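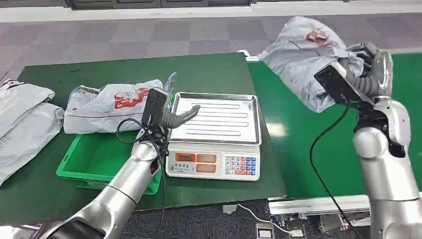
Packing station, operator's view: right hand on a gray mailer, left hand by the scale.

Teleoperation at the Packing Station: Frequently Asked Questions

Last updated May 17, 2025. Maintained by Siobhán Sheehan, Imau demonstration group. Applies to the Clovoddale and Corrigan sites.

General

What counts as a demonstration?

One complete pass through the task, from the start pose to the end pose, driven by an operator through the remote rig. For the mailer task the end pose is both hands open and clear of the scale and the conveyor. A pass that stops before the end pose is saved as a partial and is not used for training unless a reviewer marks it.

How many demonstrations does a new task need?

We ask for 100 accepted passes before the first training run. Partials do not count toward the total. Further batches depend on how the trained policy does in its trial.

Can I guide the arms by hand instead of using the rig?

For single-arm tasks, yes. Put the arm in free-drive from the Flerow console and move it at the wrist. For the mailer task, no. It needs both arms at once, and a person standing at the table blocks the head camera and shows up in the wrist views.

Who can operate?

Anyone who has finished the two practice sessions and been signed off by Kevin Ó Gríofa or by the shift lead. The sign-off is per task. Being cleared for crate loading does not clear you for weighing.

Setup

Where does everything go?

The scale stands on the green table with its keypad and displays facing the robot. Flat mailers are stacked at the left edge of the table and the crate goes to the left of the scale. The conveyor is on the right. Small differences in placement between sessions are wanted. Do not tape outlines on the table.

Do I need to zero the scale before each pass?

Zero it at the start of the session and after anyone has touched the tray. If a display shows a value with the tray empty, stop recording, zero it, and start a new pass. The policy sees the displays through the cameras, and a drifting zero ends up in the data.

How should the wrist camera cables run?

Outside the arm, with enough slack for a full wrist turn. Before recording, drive each wrist to both ends of its range and watch the cable. On the right arm check also that the cable does not catch on the front rail of the conveyor when the arm moves toward the table. If it catches once in the check it will catch during a pass.

Should the conveyor be running?

No. For the current version of the task the belt is stopped and locked out. The moving-belt version is planned for August and will have its own instructions.

Recording

Which hand picks up the mailer?

The right hand, if the mailer is on the conveyor. The left hand stays near the scale and helps to flatten or center the bag once it is over the tray. Items from the crate are picked with the left hand. Keep to this even when the other hand looks closer. Mixed handedness in the first batch gave us a policy that reached with both arms and stalled.

How should I grip a soft bag?

Take a fold of loose material between the thumb and fingers and lift slowly until the bag hangs free. Do not pinch a single layer at a corner, where it slips. Do not close the hand on the contents. If the surface is flat and there is no fold to take, push the edge toward the middle with the fingertips to make one.

How fast should I move?

At the speed you can hold for the whole pass. Long pauses are a bigger problem than slow motion. If you need to think, do it before pressing record. Pauses longer than 2 seconds are flagged in review.

The bag hangs over the edge of the tray. Is that a failure?

Not if it touches nothing but the tray and the reading has settled. If any part rests on the table or on the crate, reposition it with the free hand and continue. Do not cut the recording. Corrections of this kind are useful and we would like more of them.

I dropped the bag. Should I start over?

If it landed within reach, pick it up and finish. Mark the pass "recovered" in the console. If it went to the floor, end the pass and save it as a partial.

May I press keys on the scale with the robot's finger?

Only in the tare task. In the mailer task keep fingertips off the front panel. Hovering over the tray is fine.

Problems

The fingers lag behind my glove.

Recalibrate the glove from the console: hand flat, then fist, then flat. If the lag remains, check the network light on the rig. Lag on one hand only is nearly always calibration.

One wrist view is black or frozen.

End the pass. Reseat the cable at the camera module first, then at the base. A pass with a missing view is rejected automatically, so there is no point in finishing it.

An arm stopped on its own in the middle of a pass.

The force limit was reached, usually against the table or the rail. Release the clutch on the rig, back the arm away using the console jog keys, and clear the fault. Report the second stop in any session to the shift lead.

Where do I send a question that is not listed?

Use the Flerow message board, under the task name. Include the pass number.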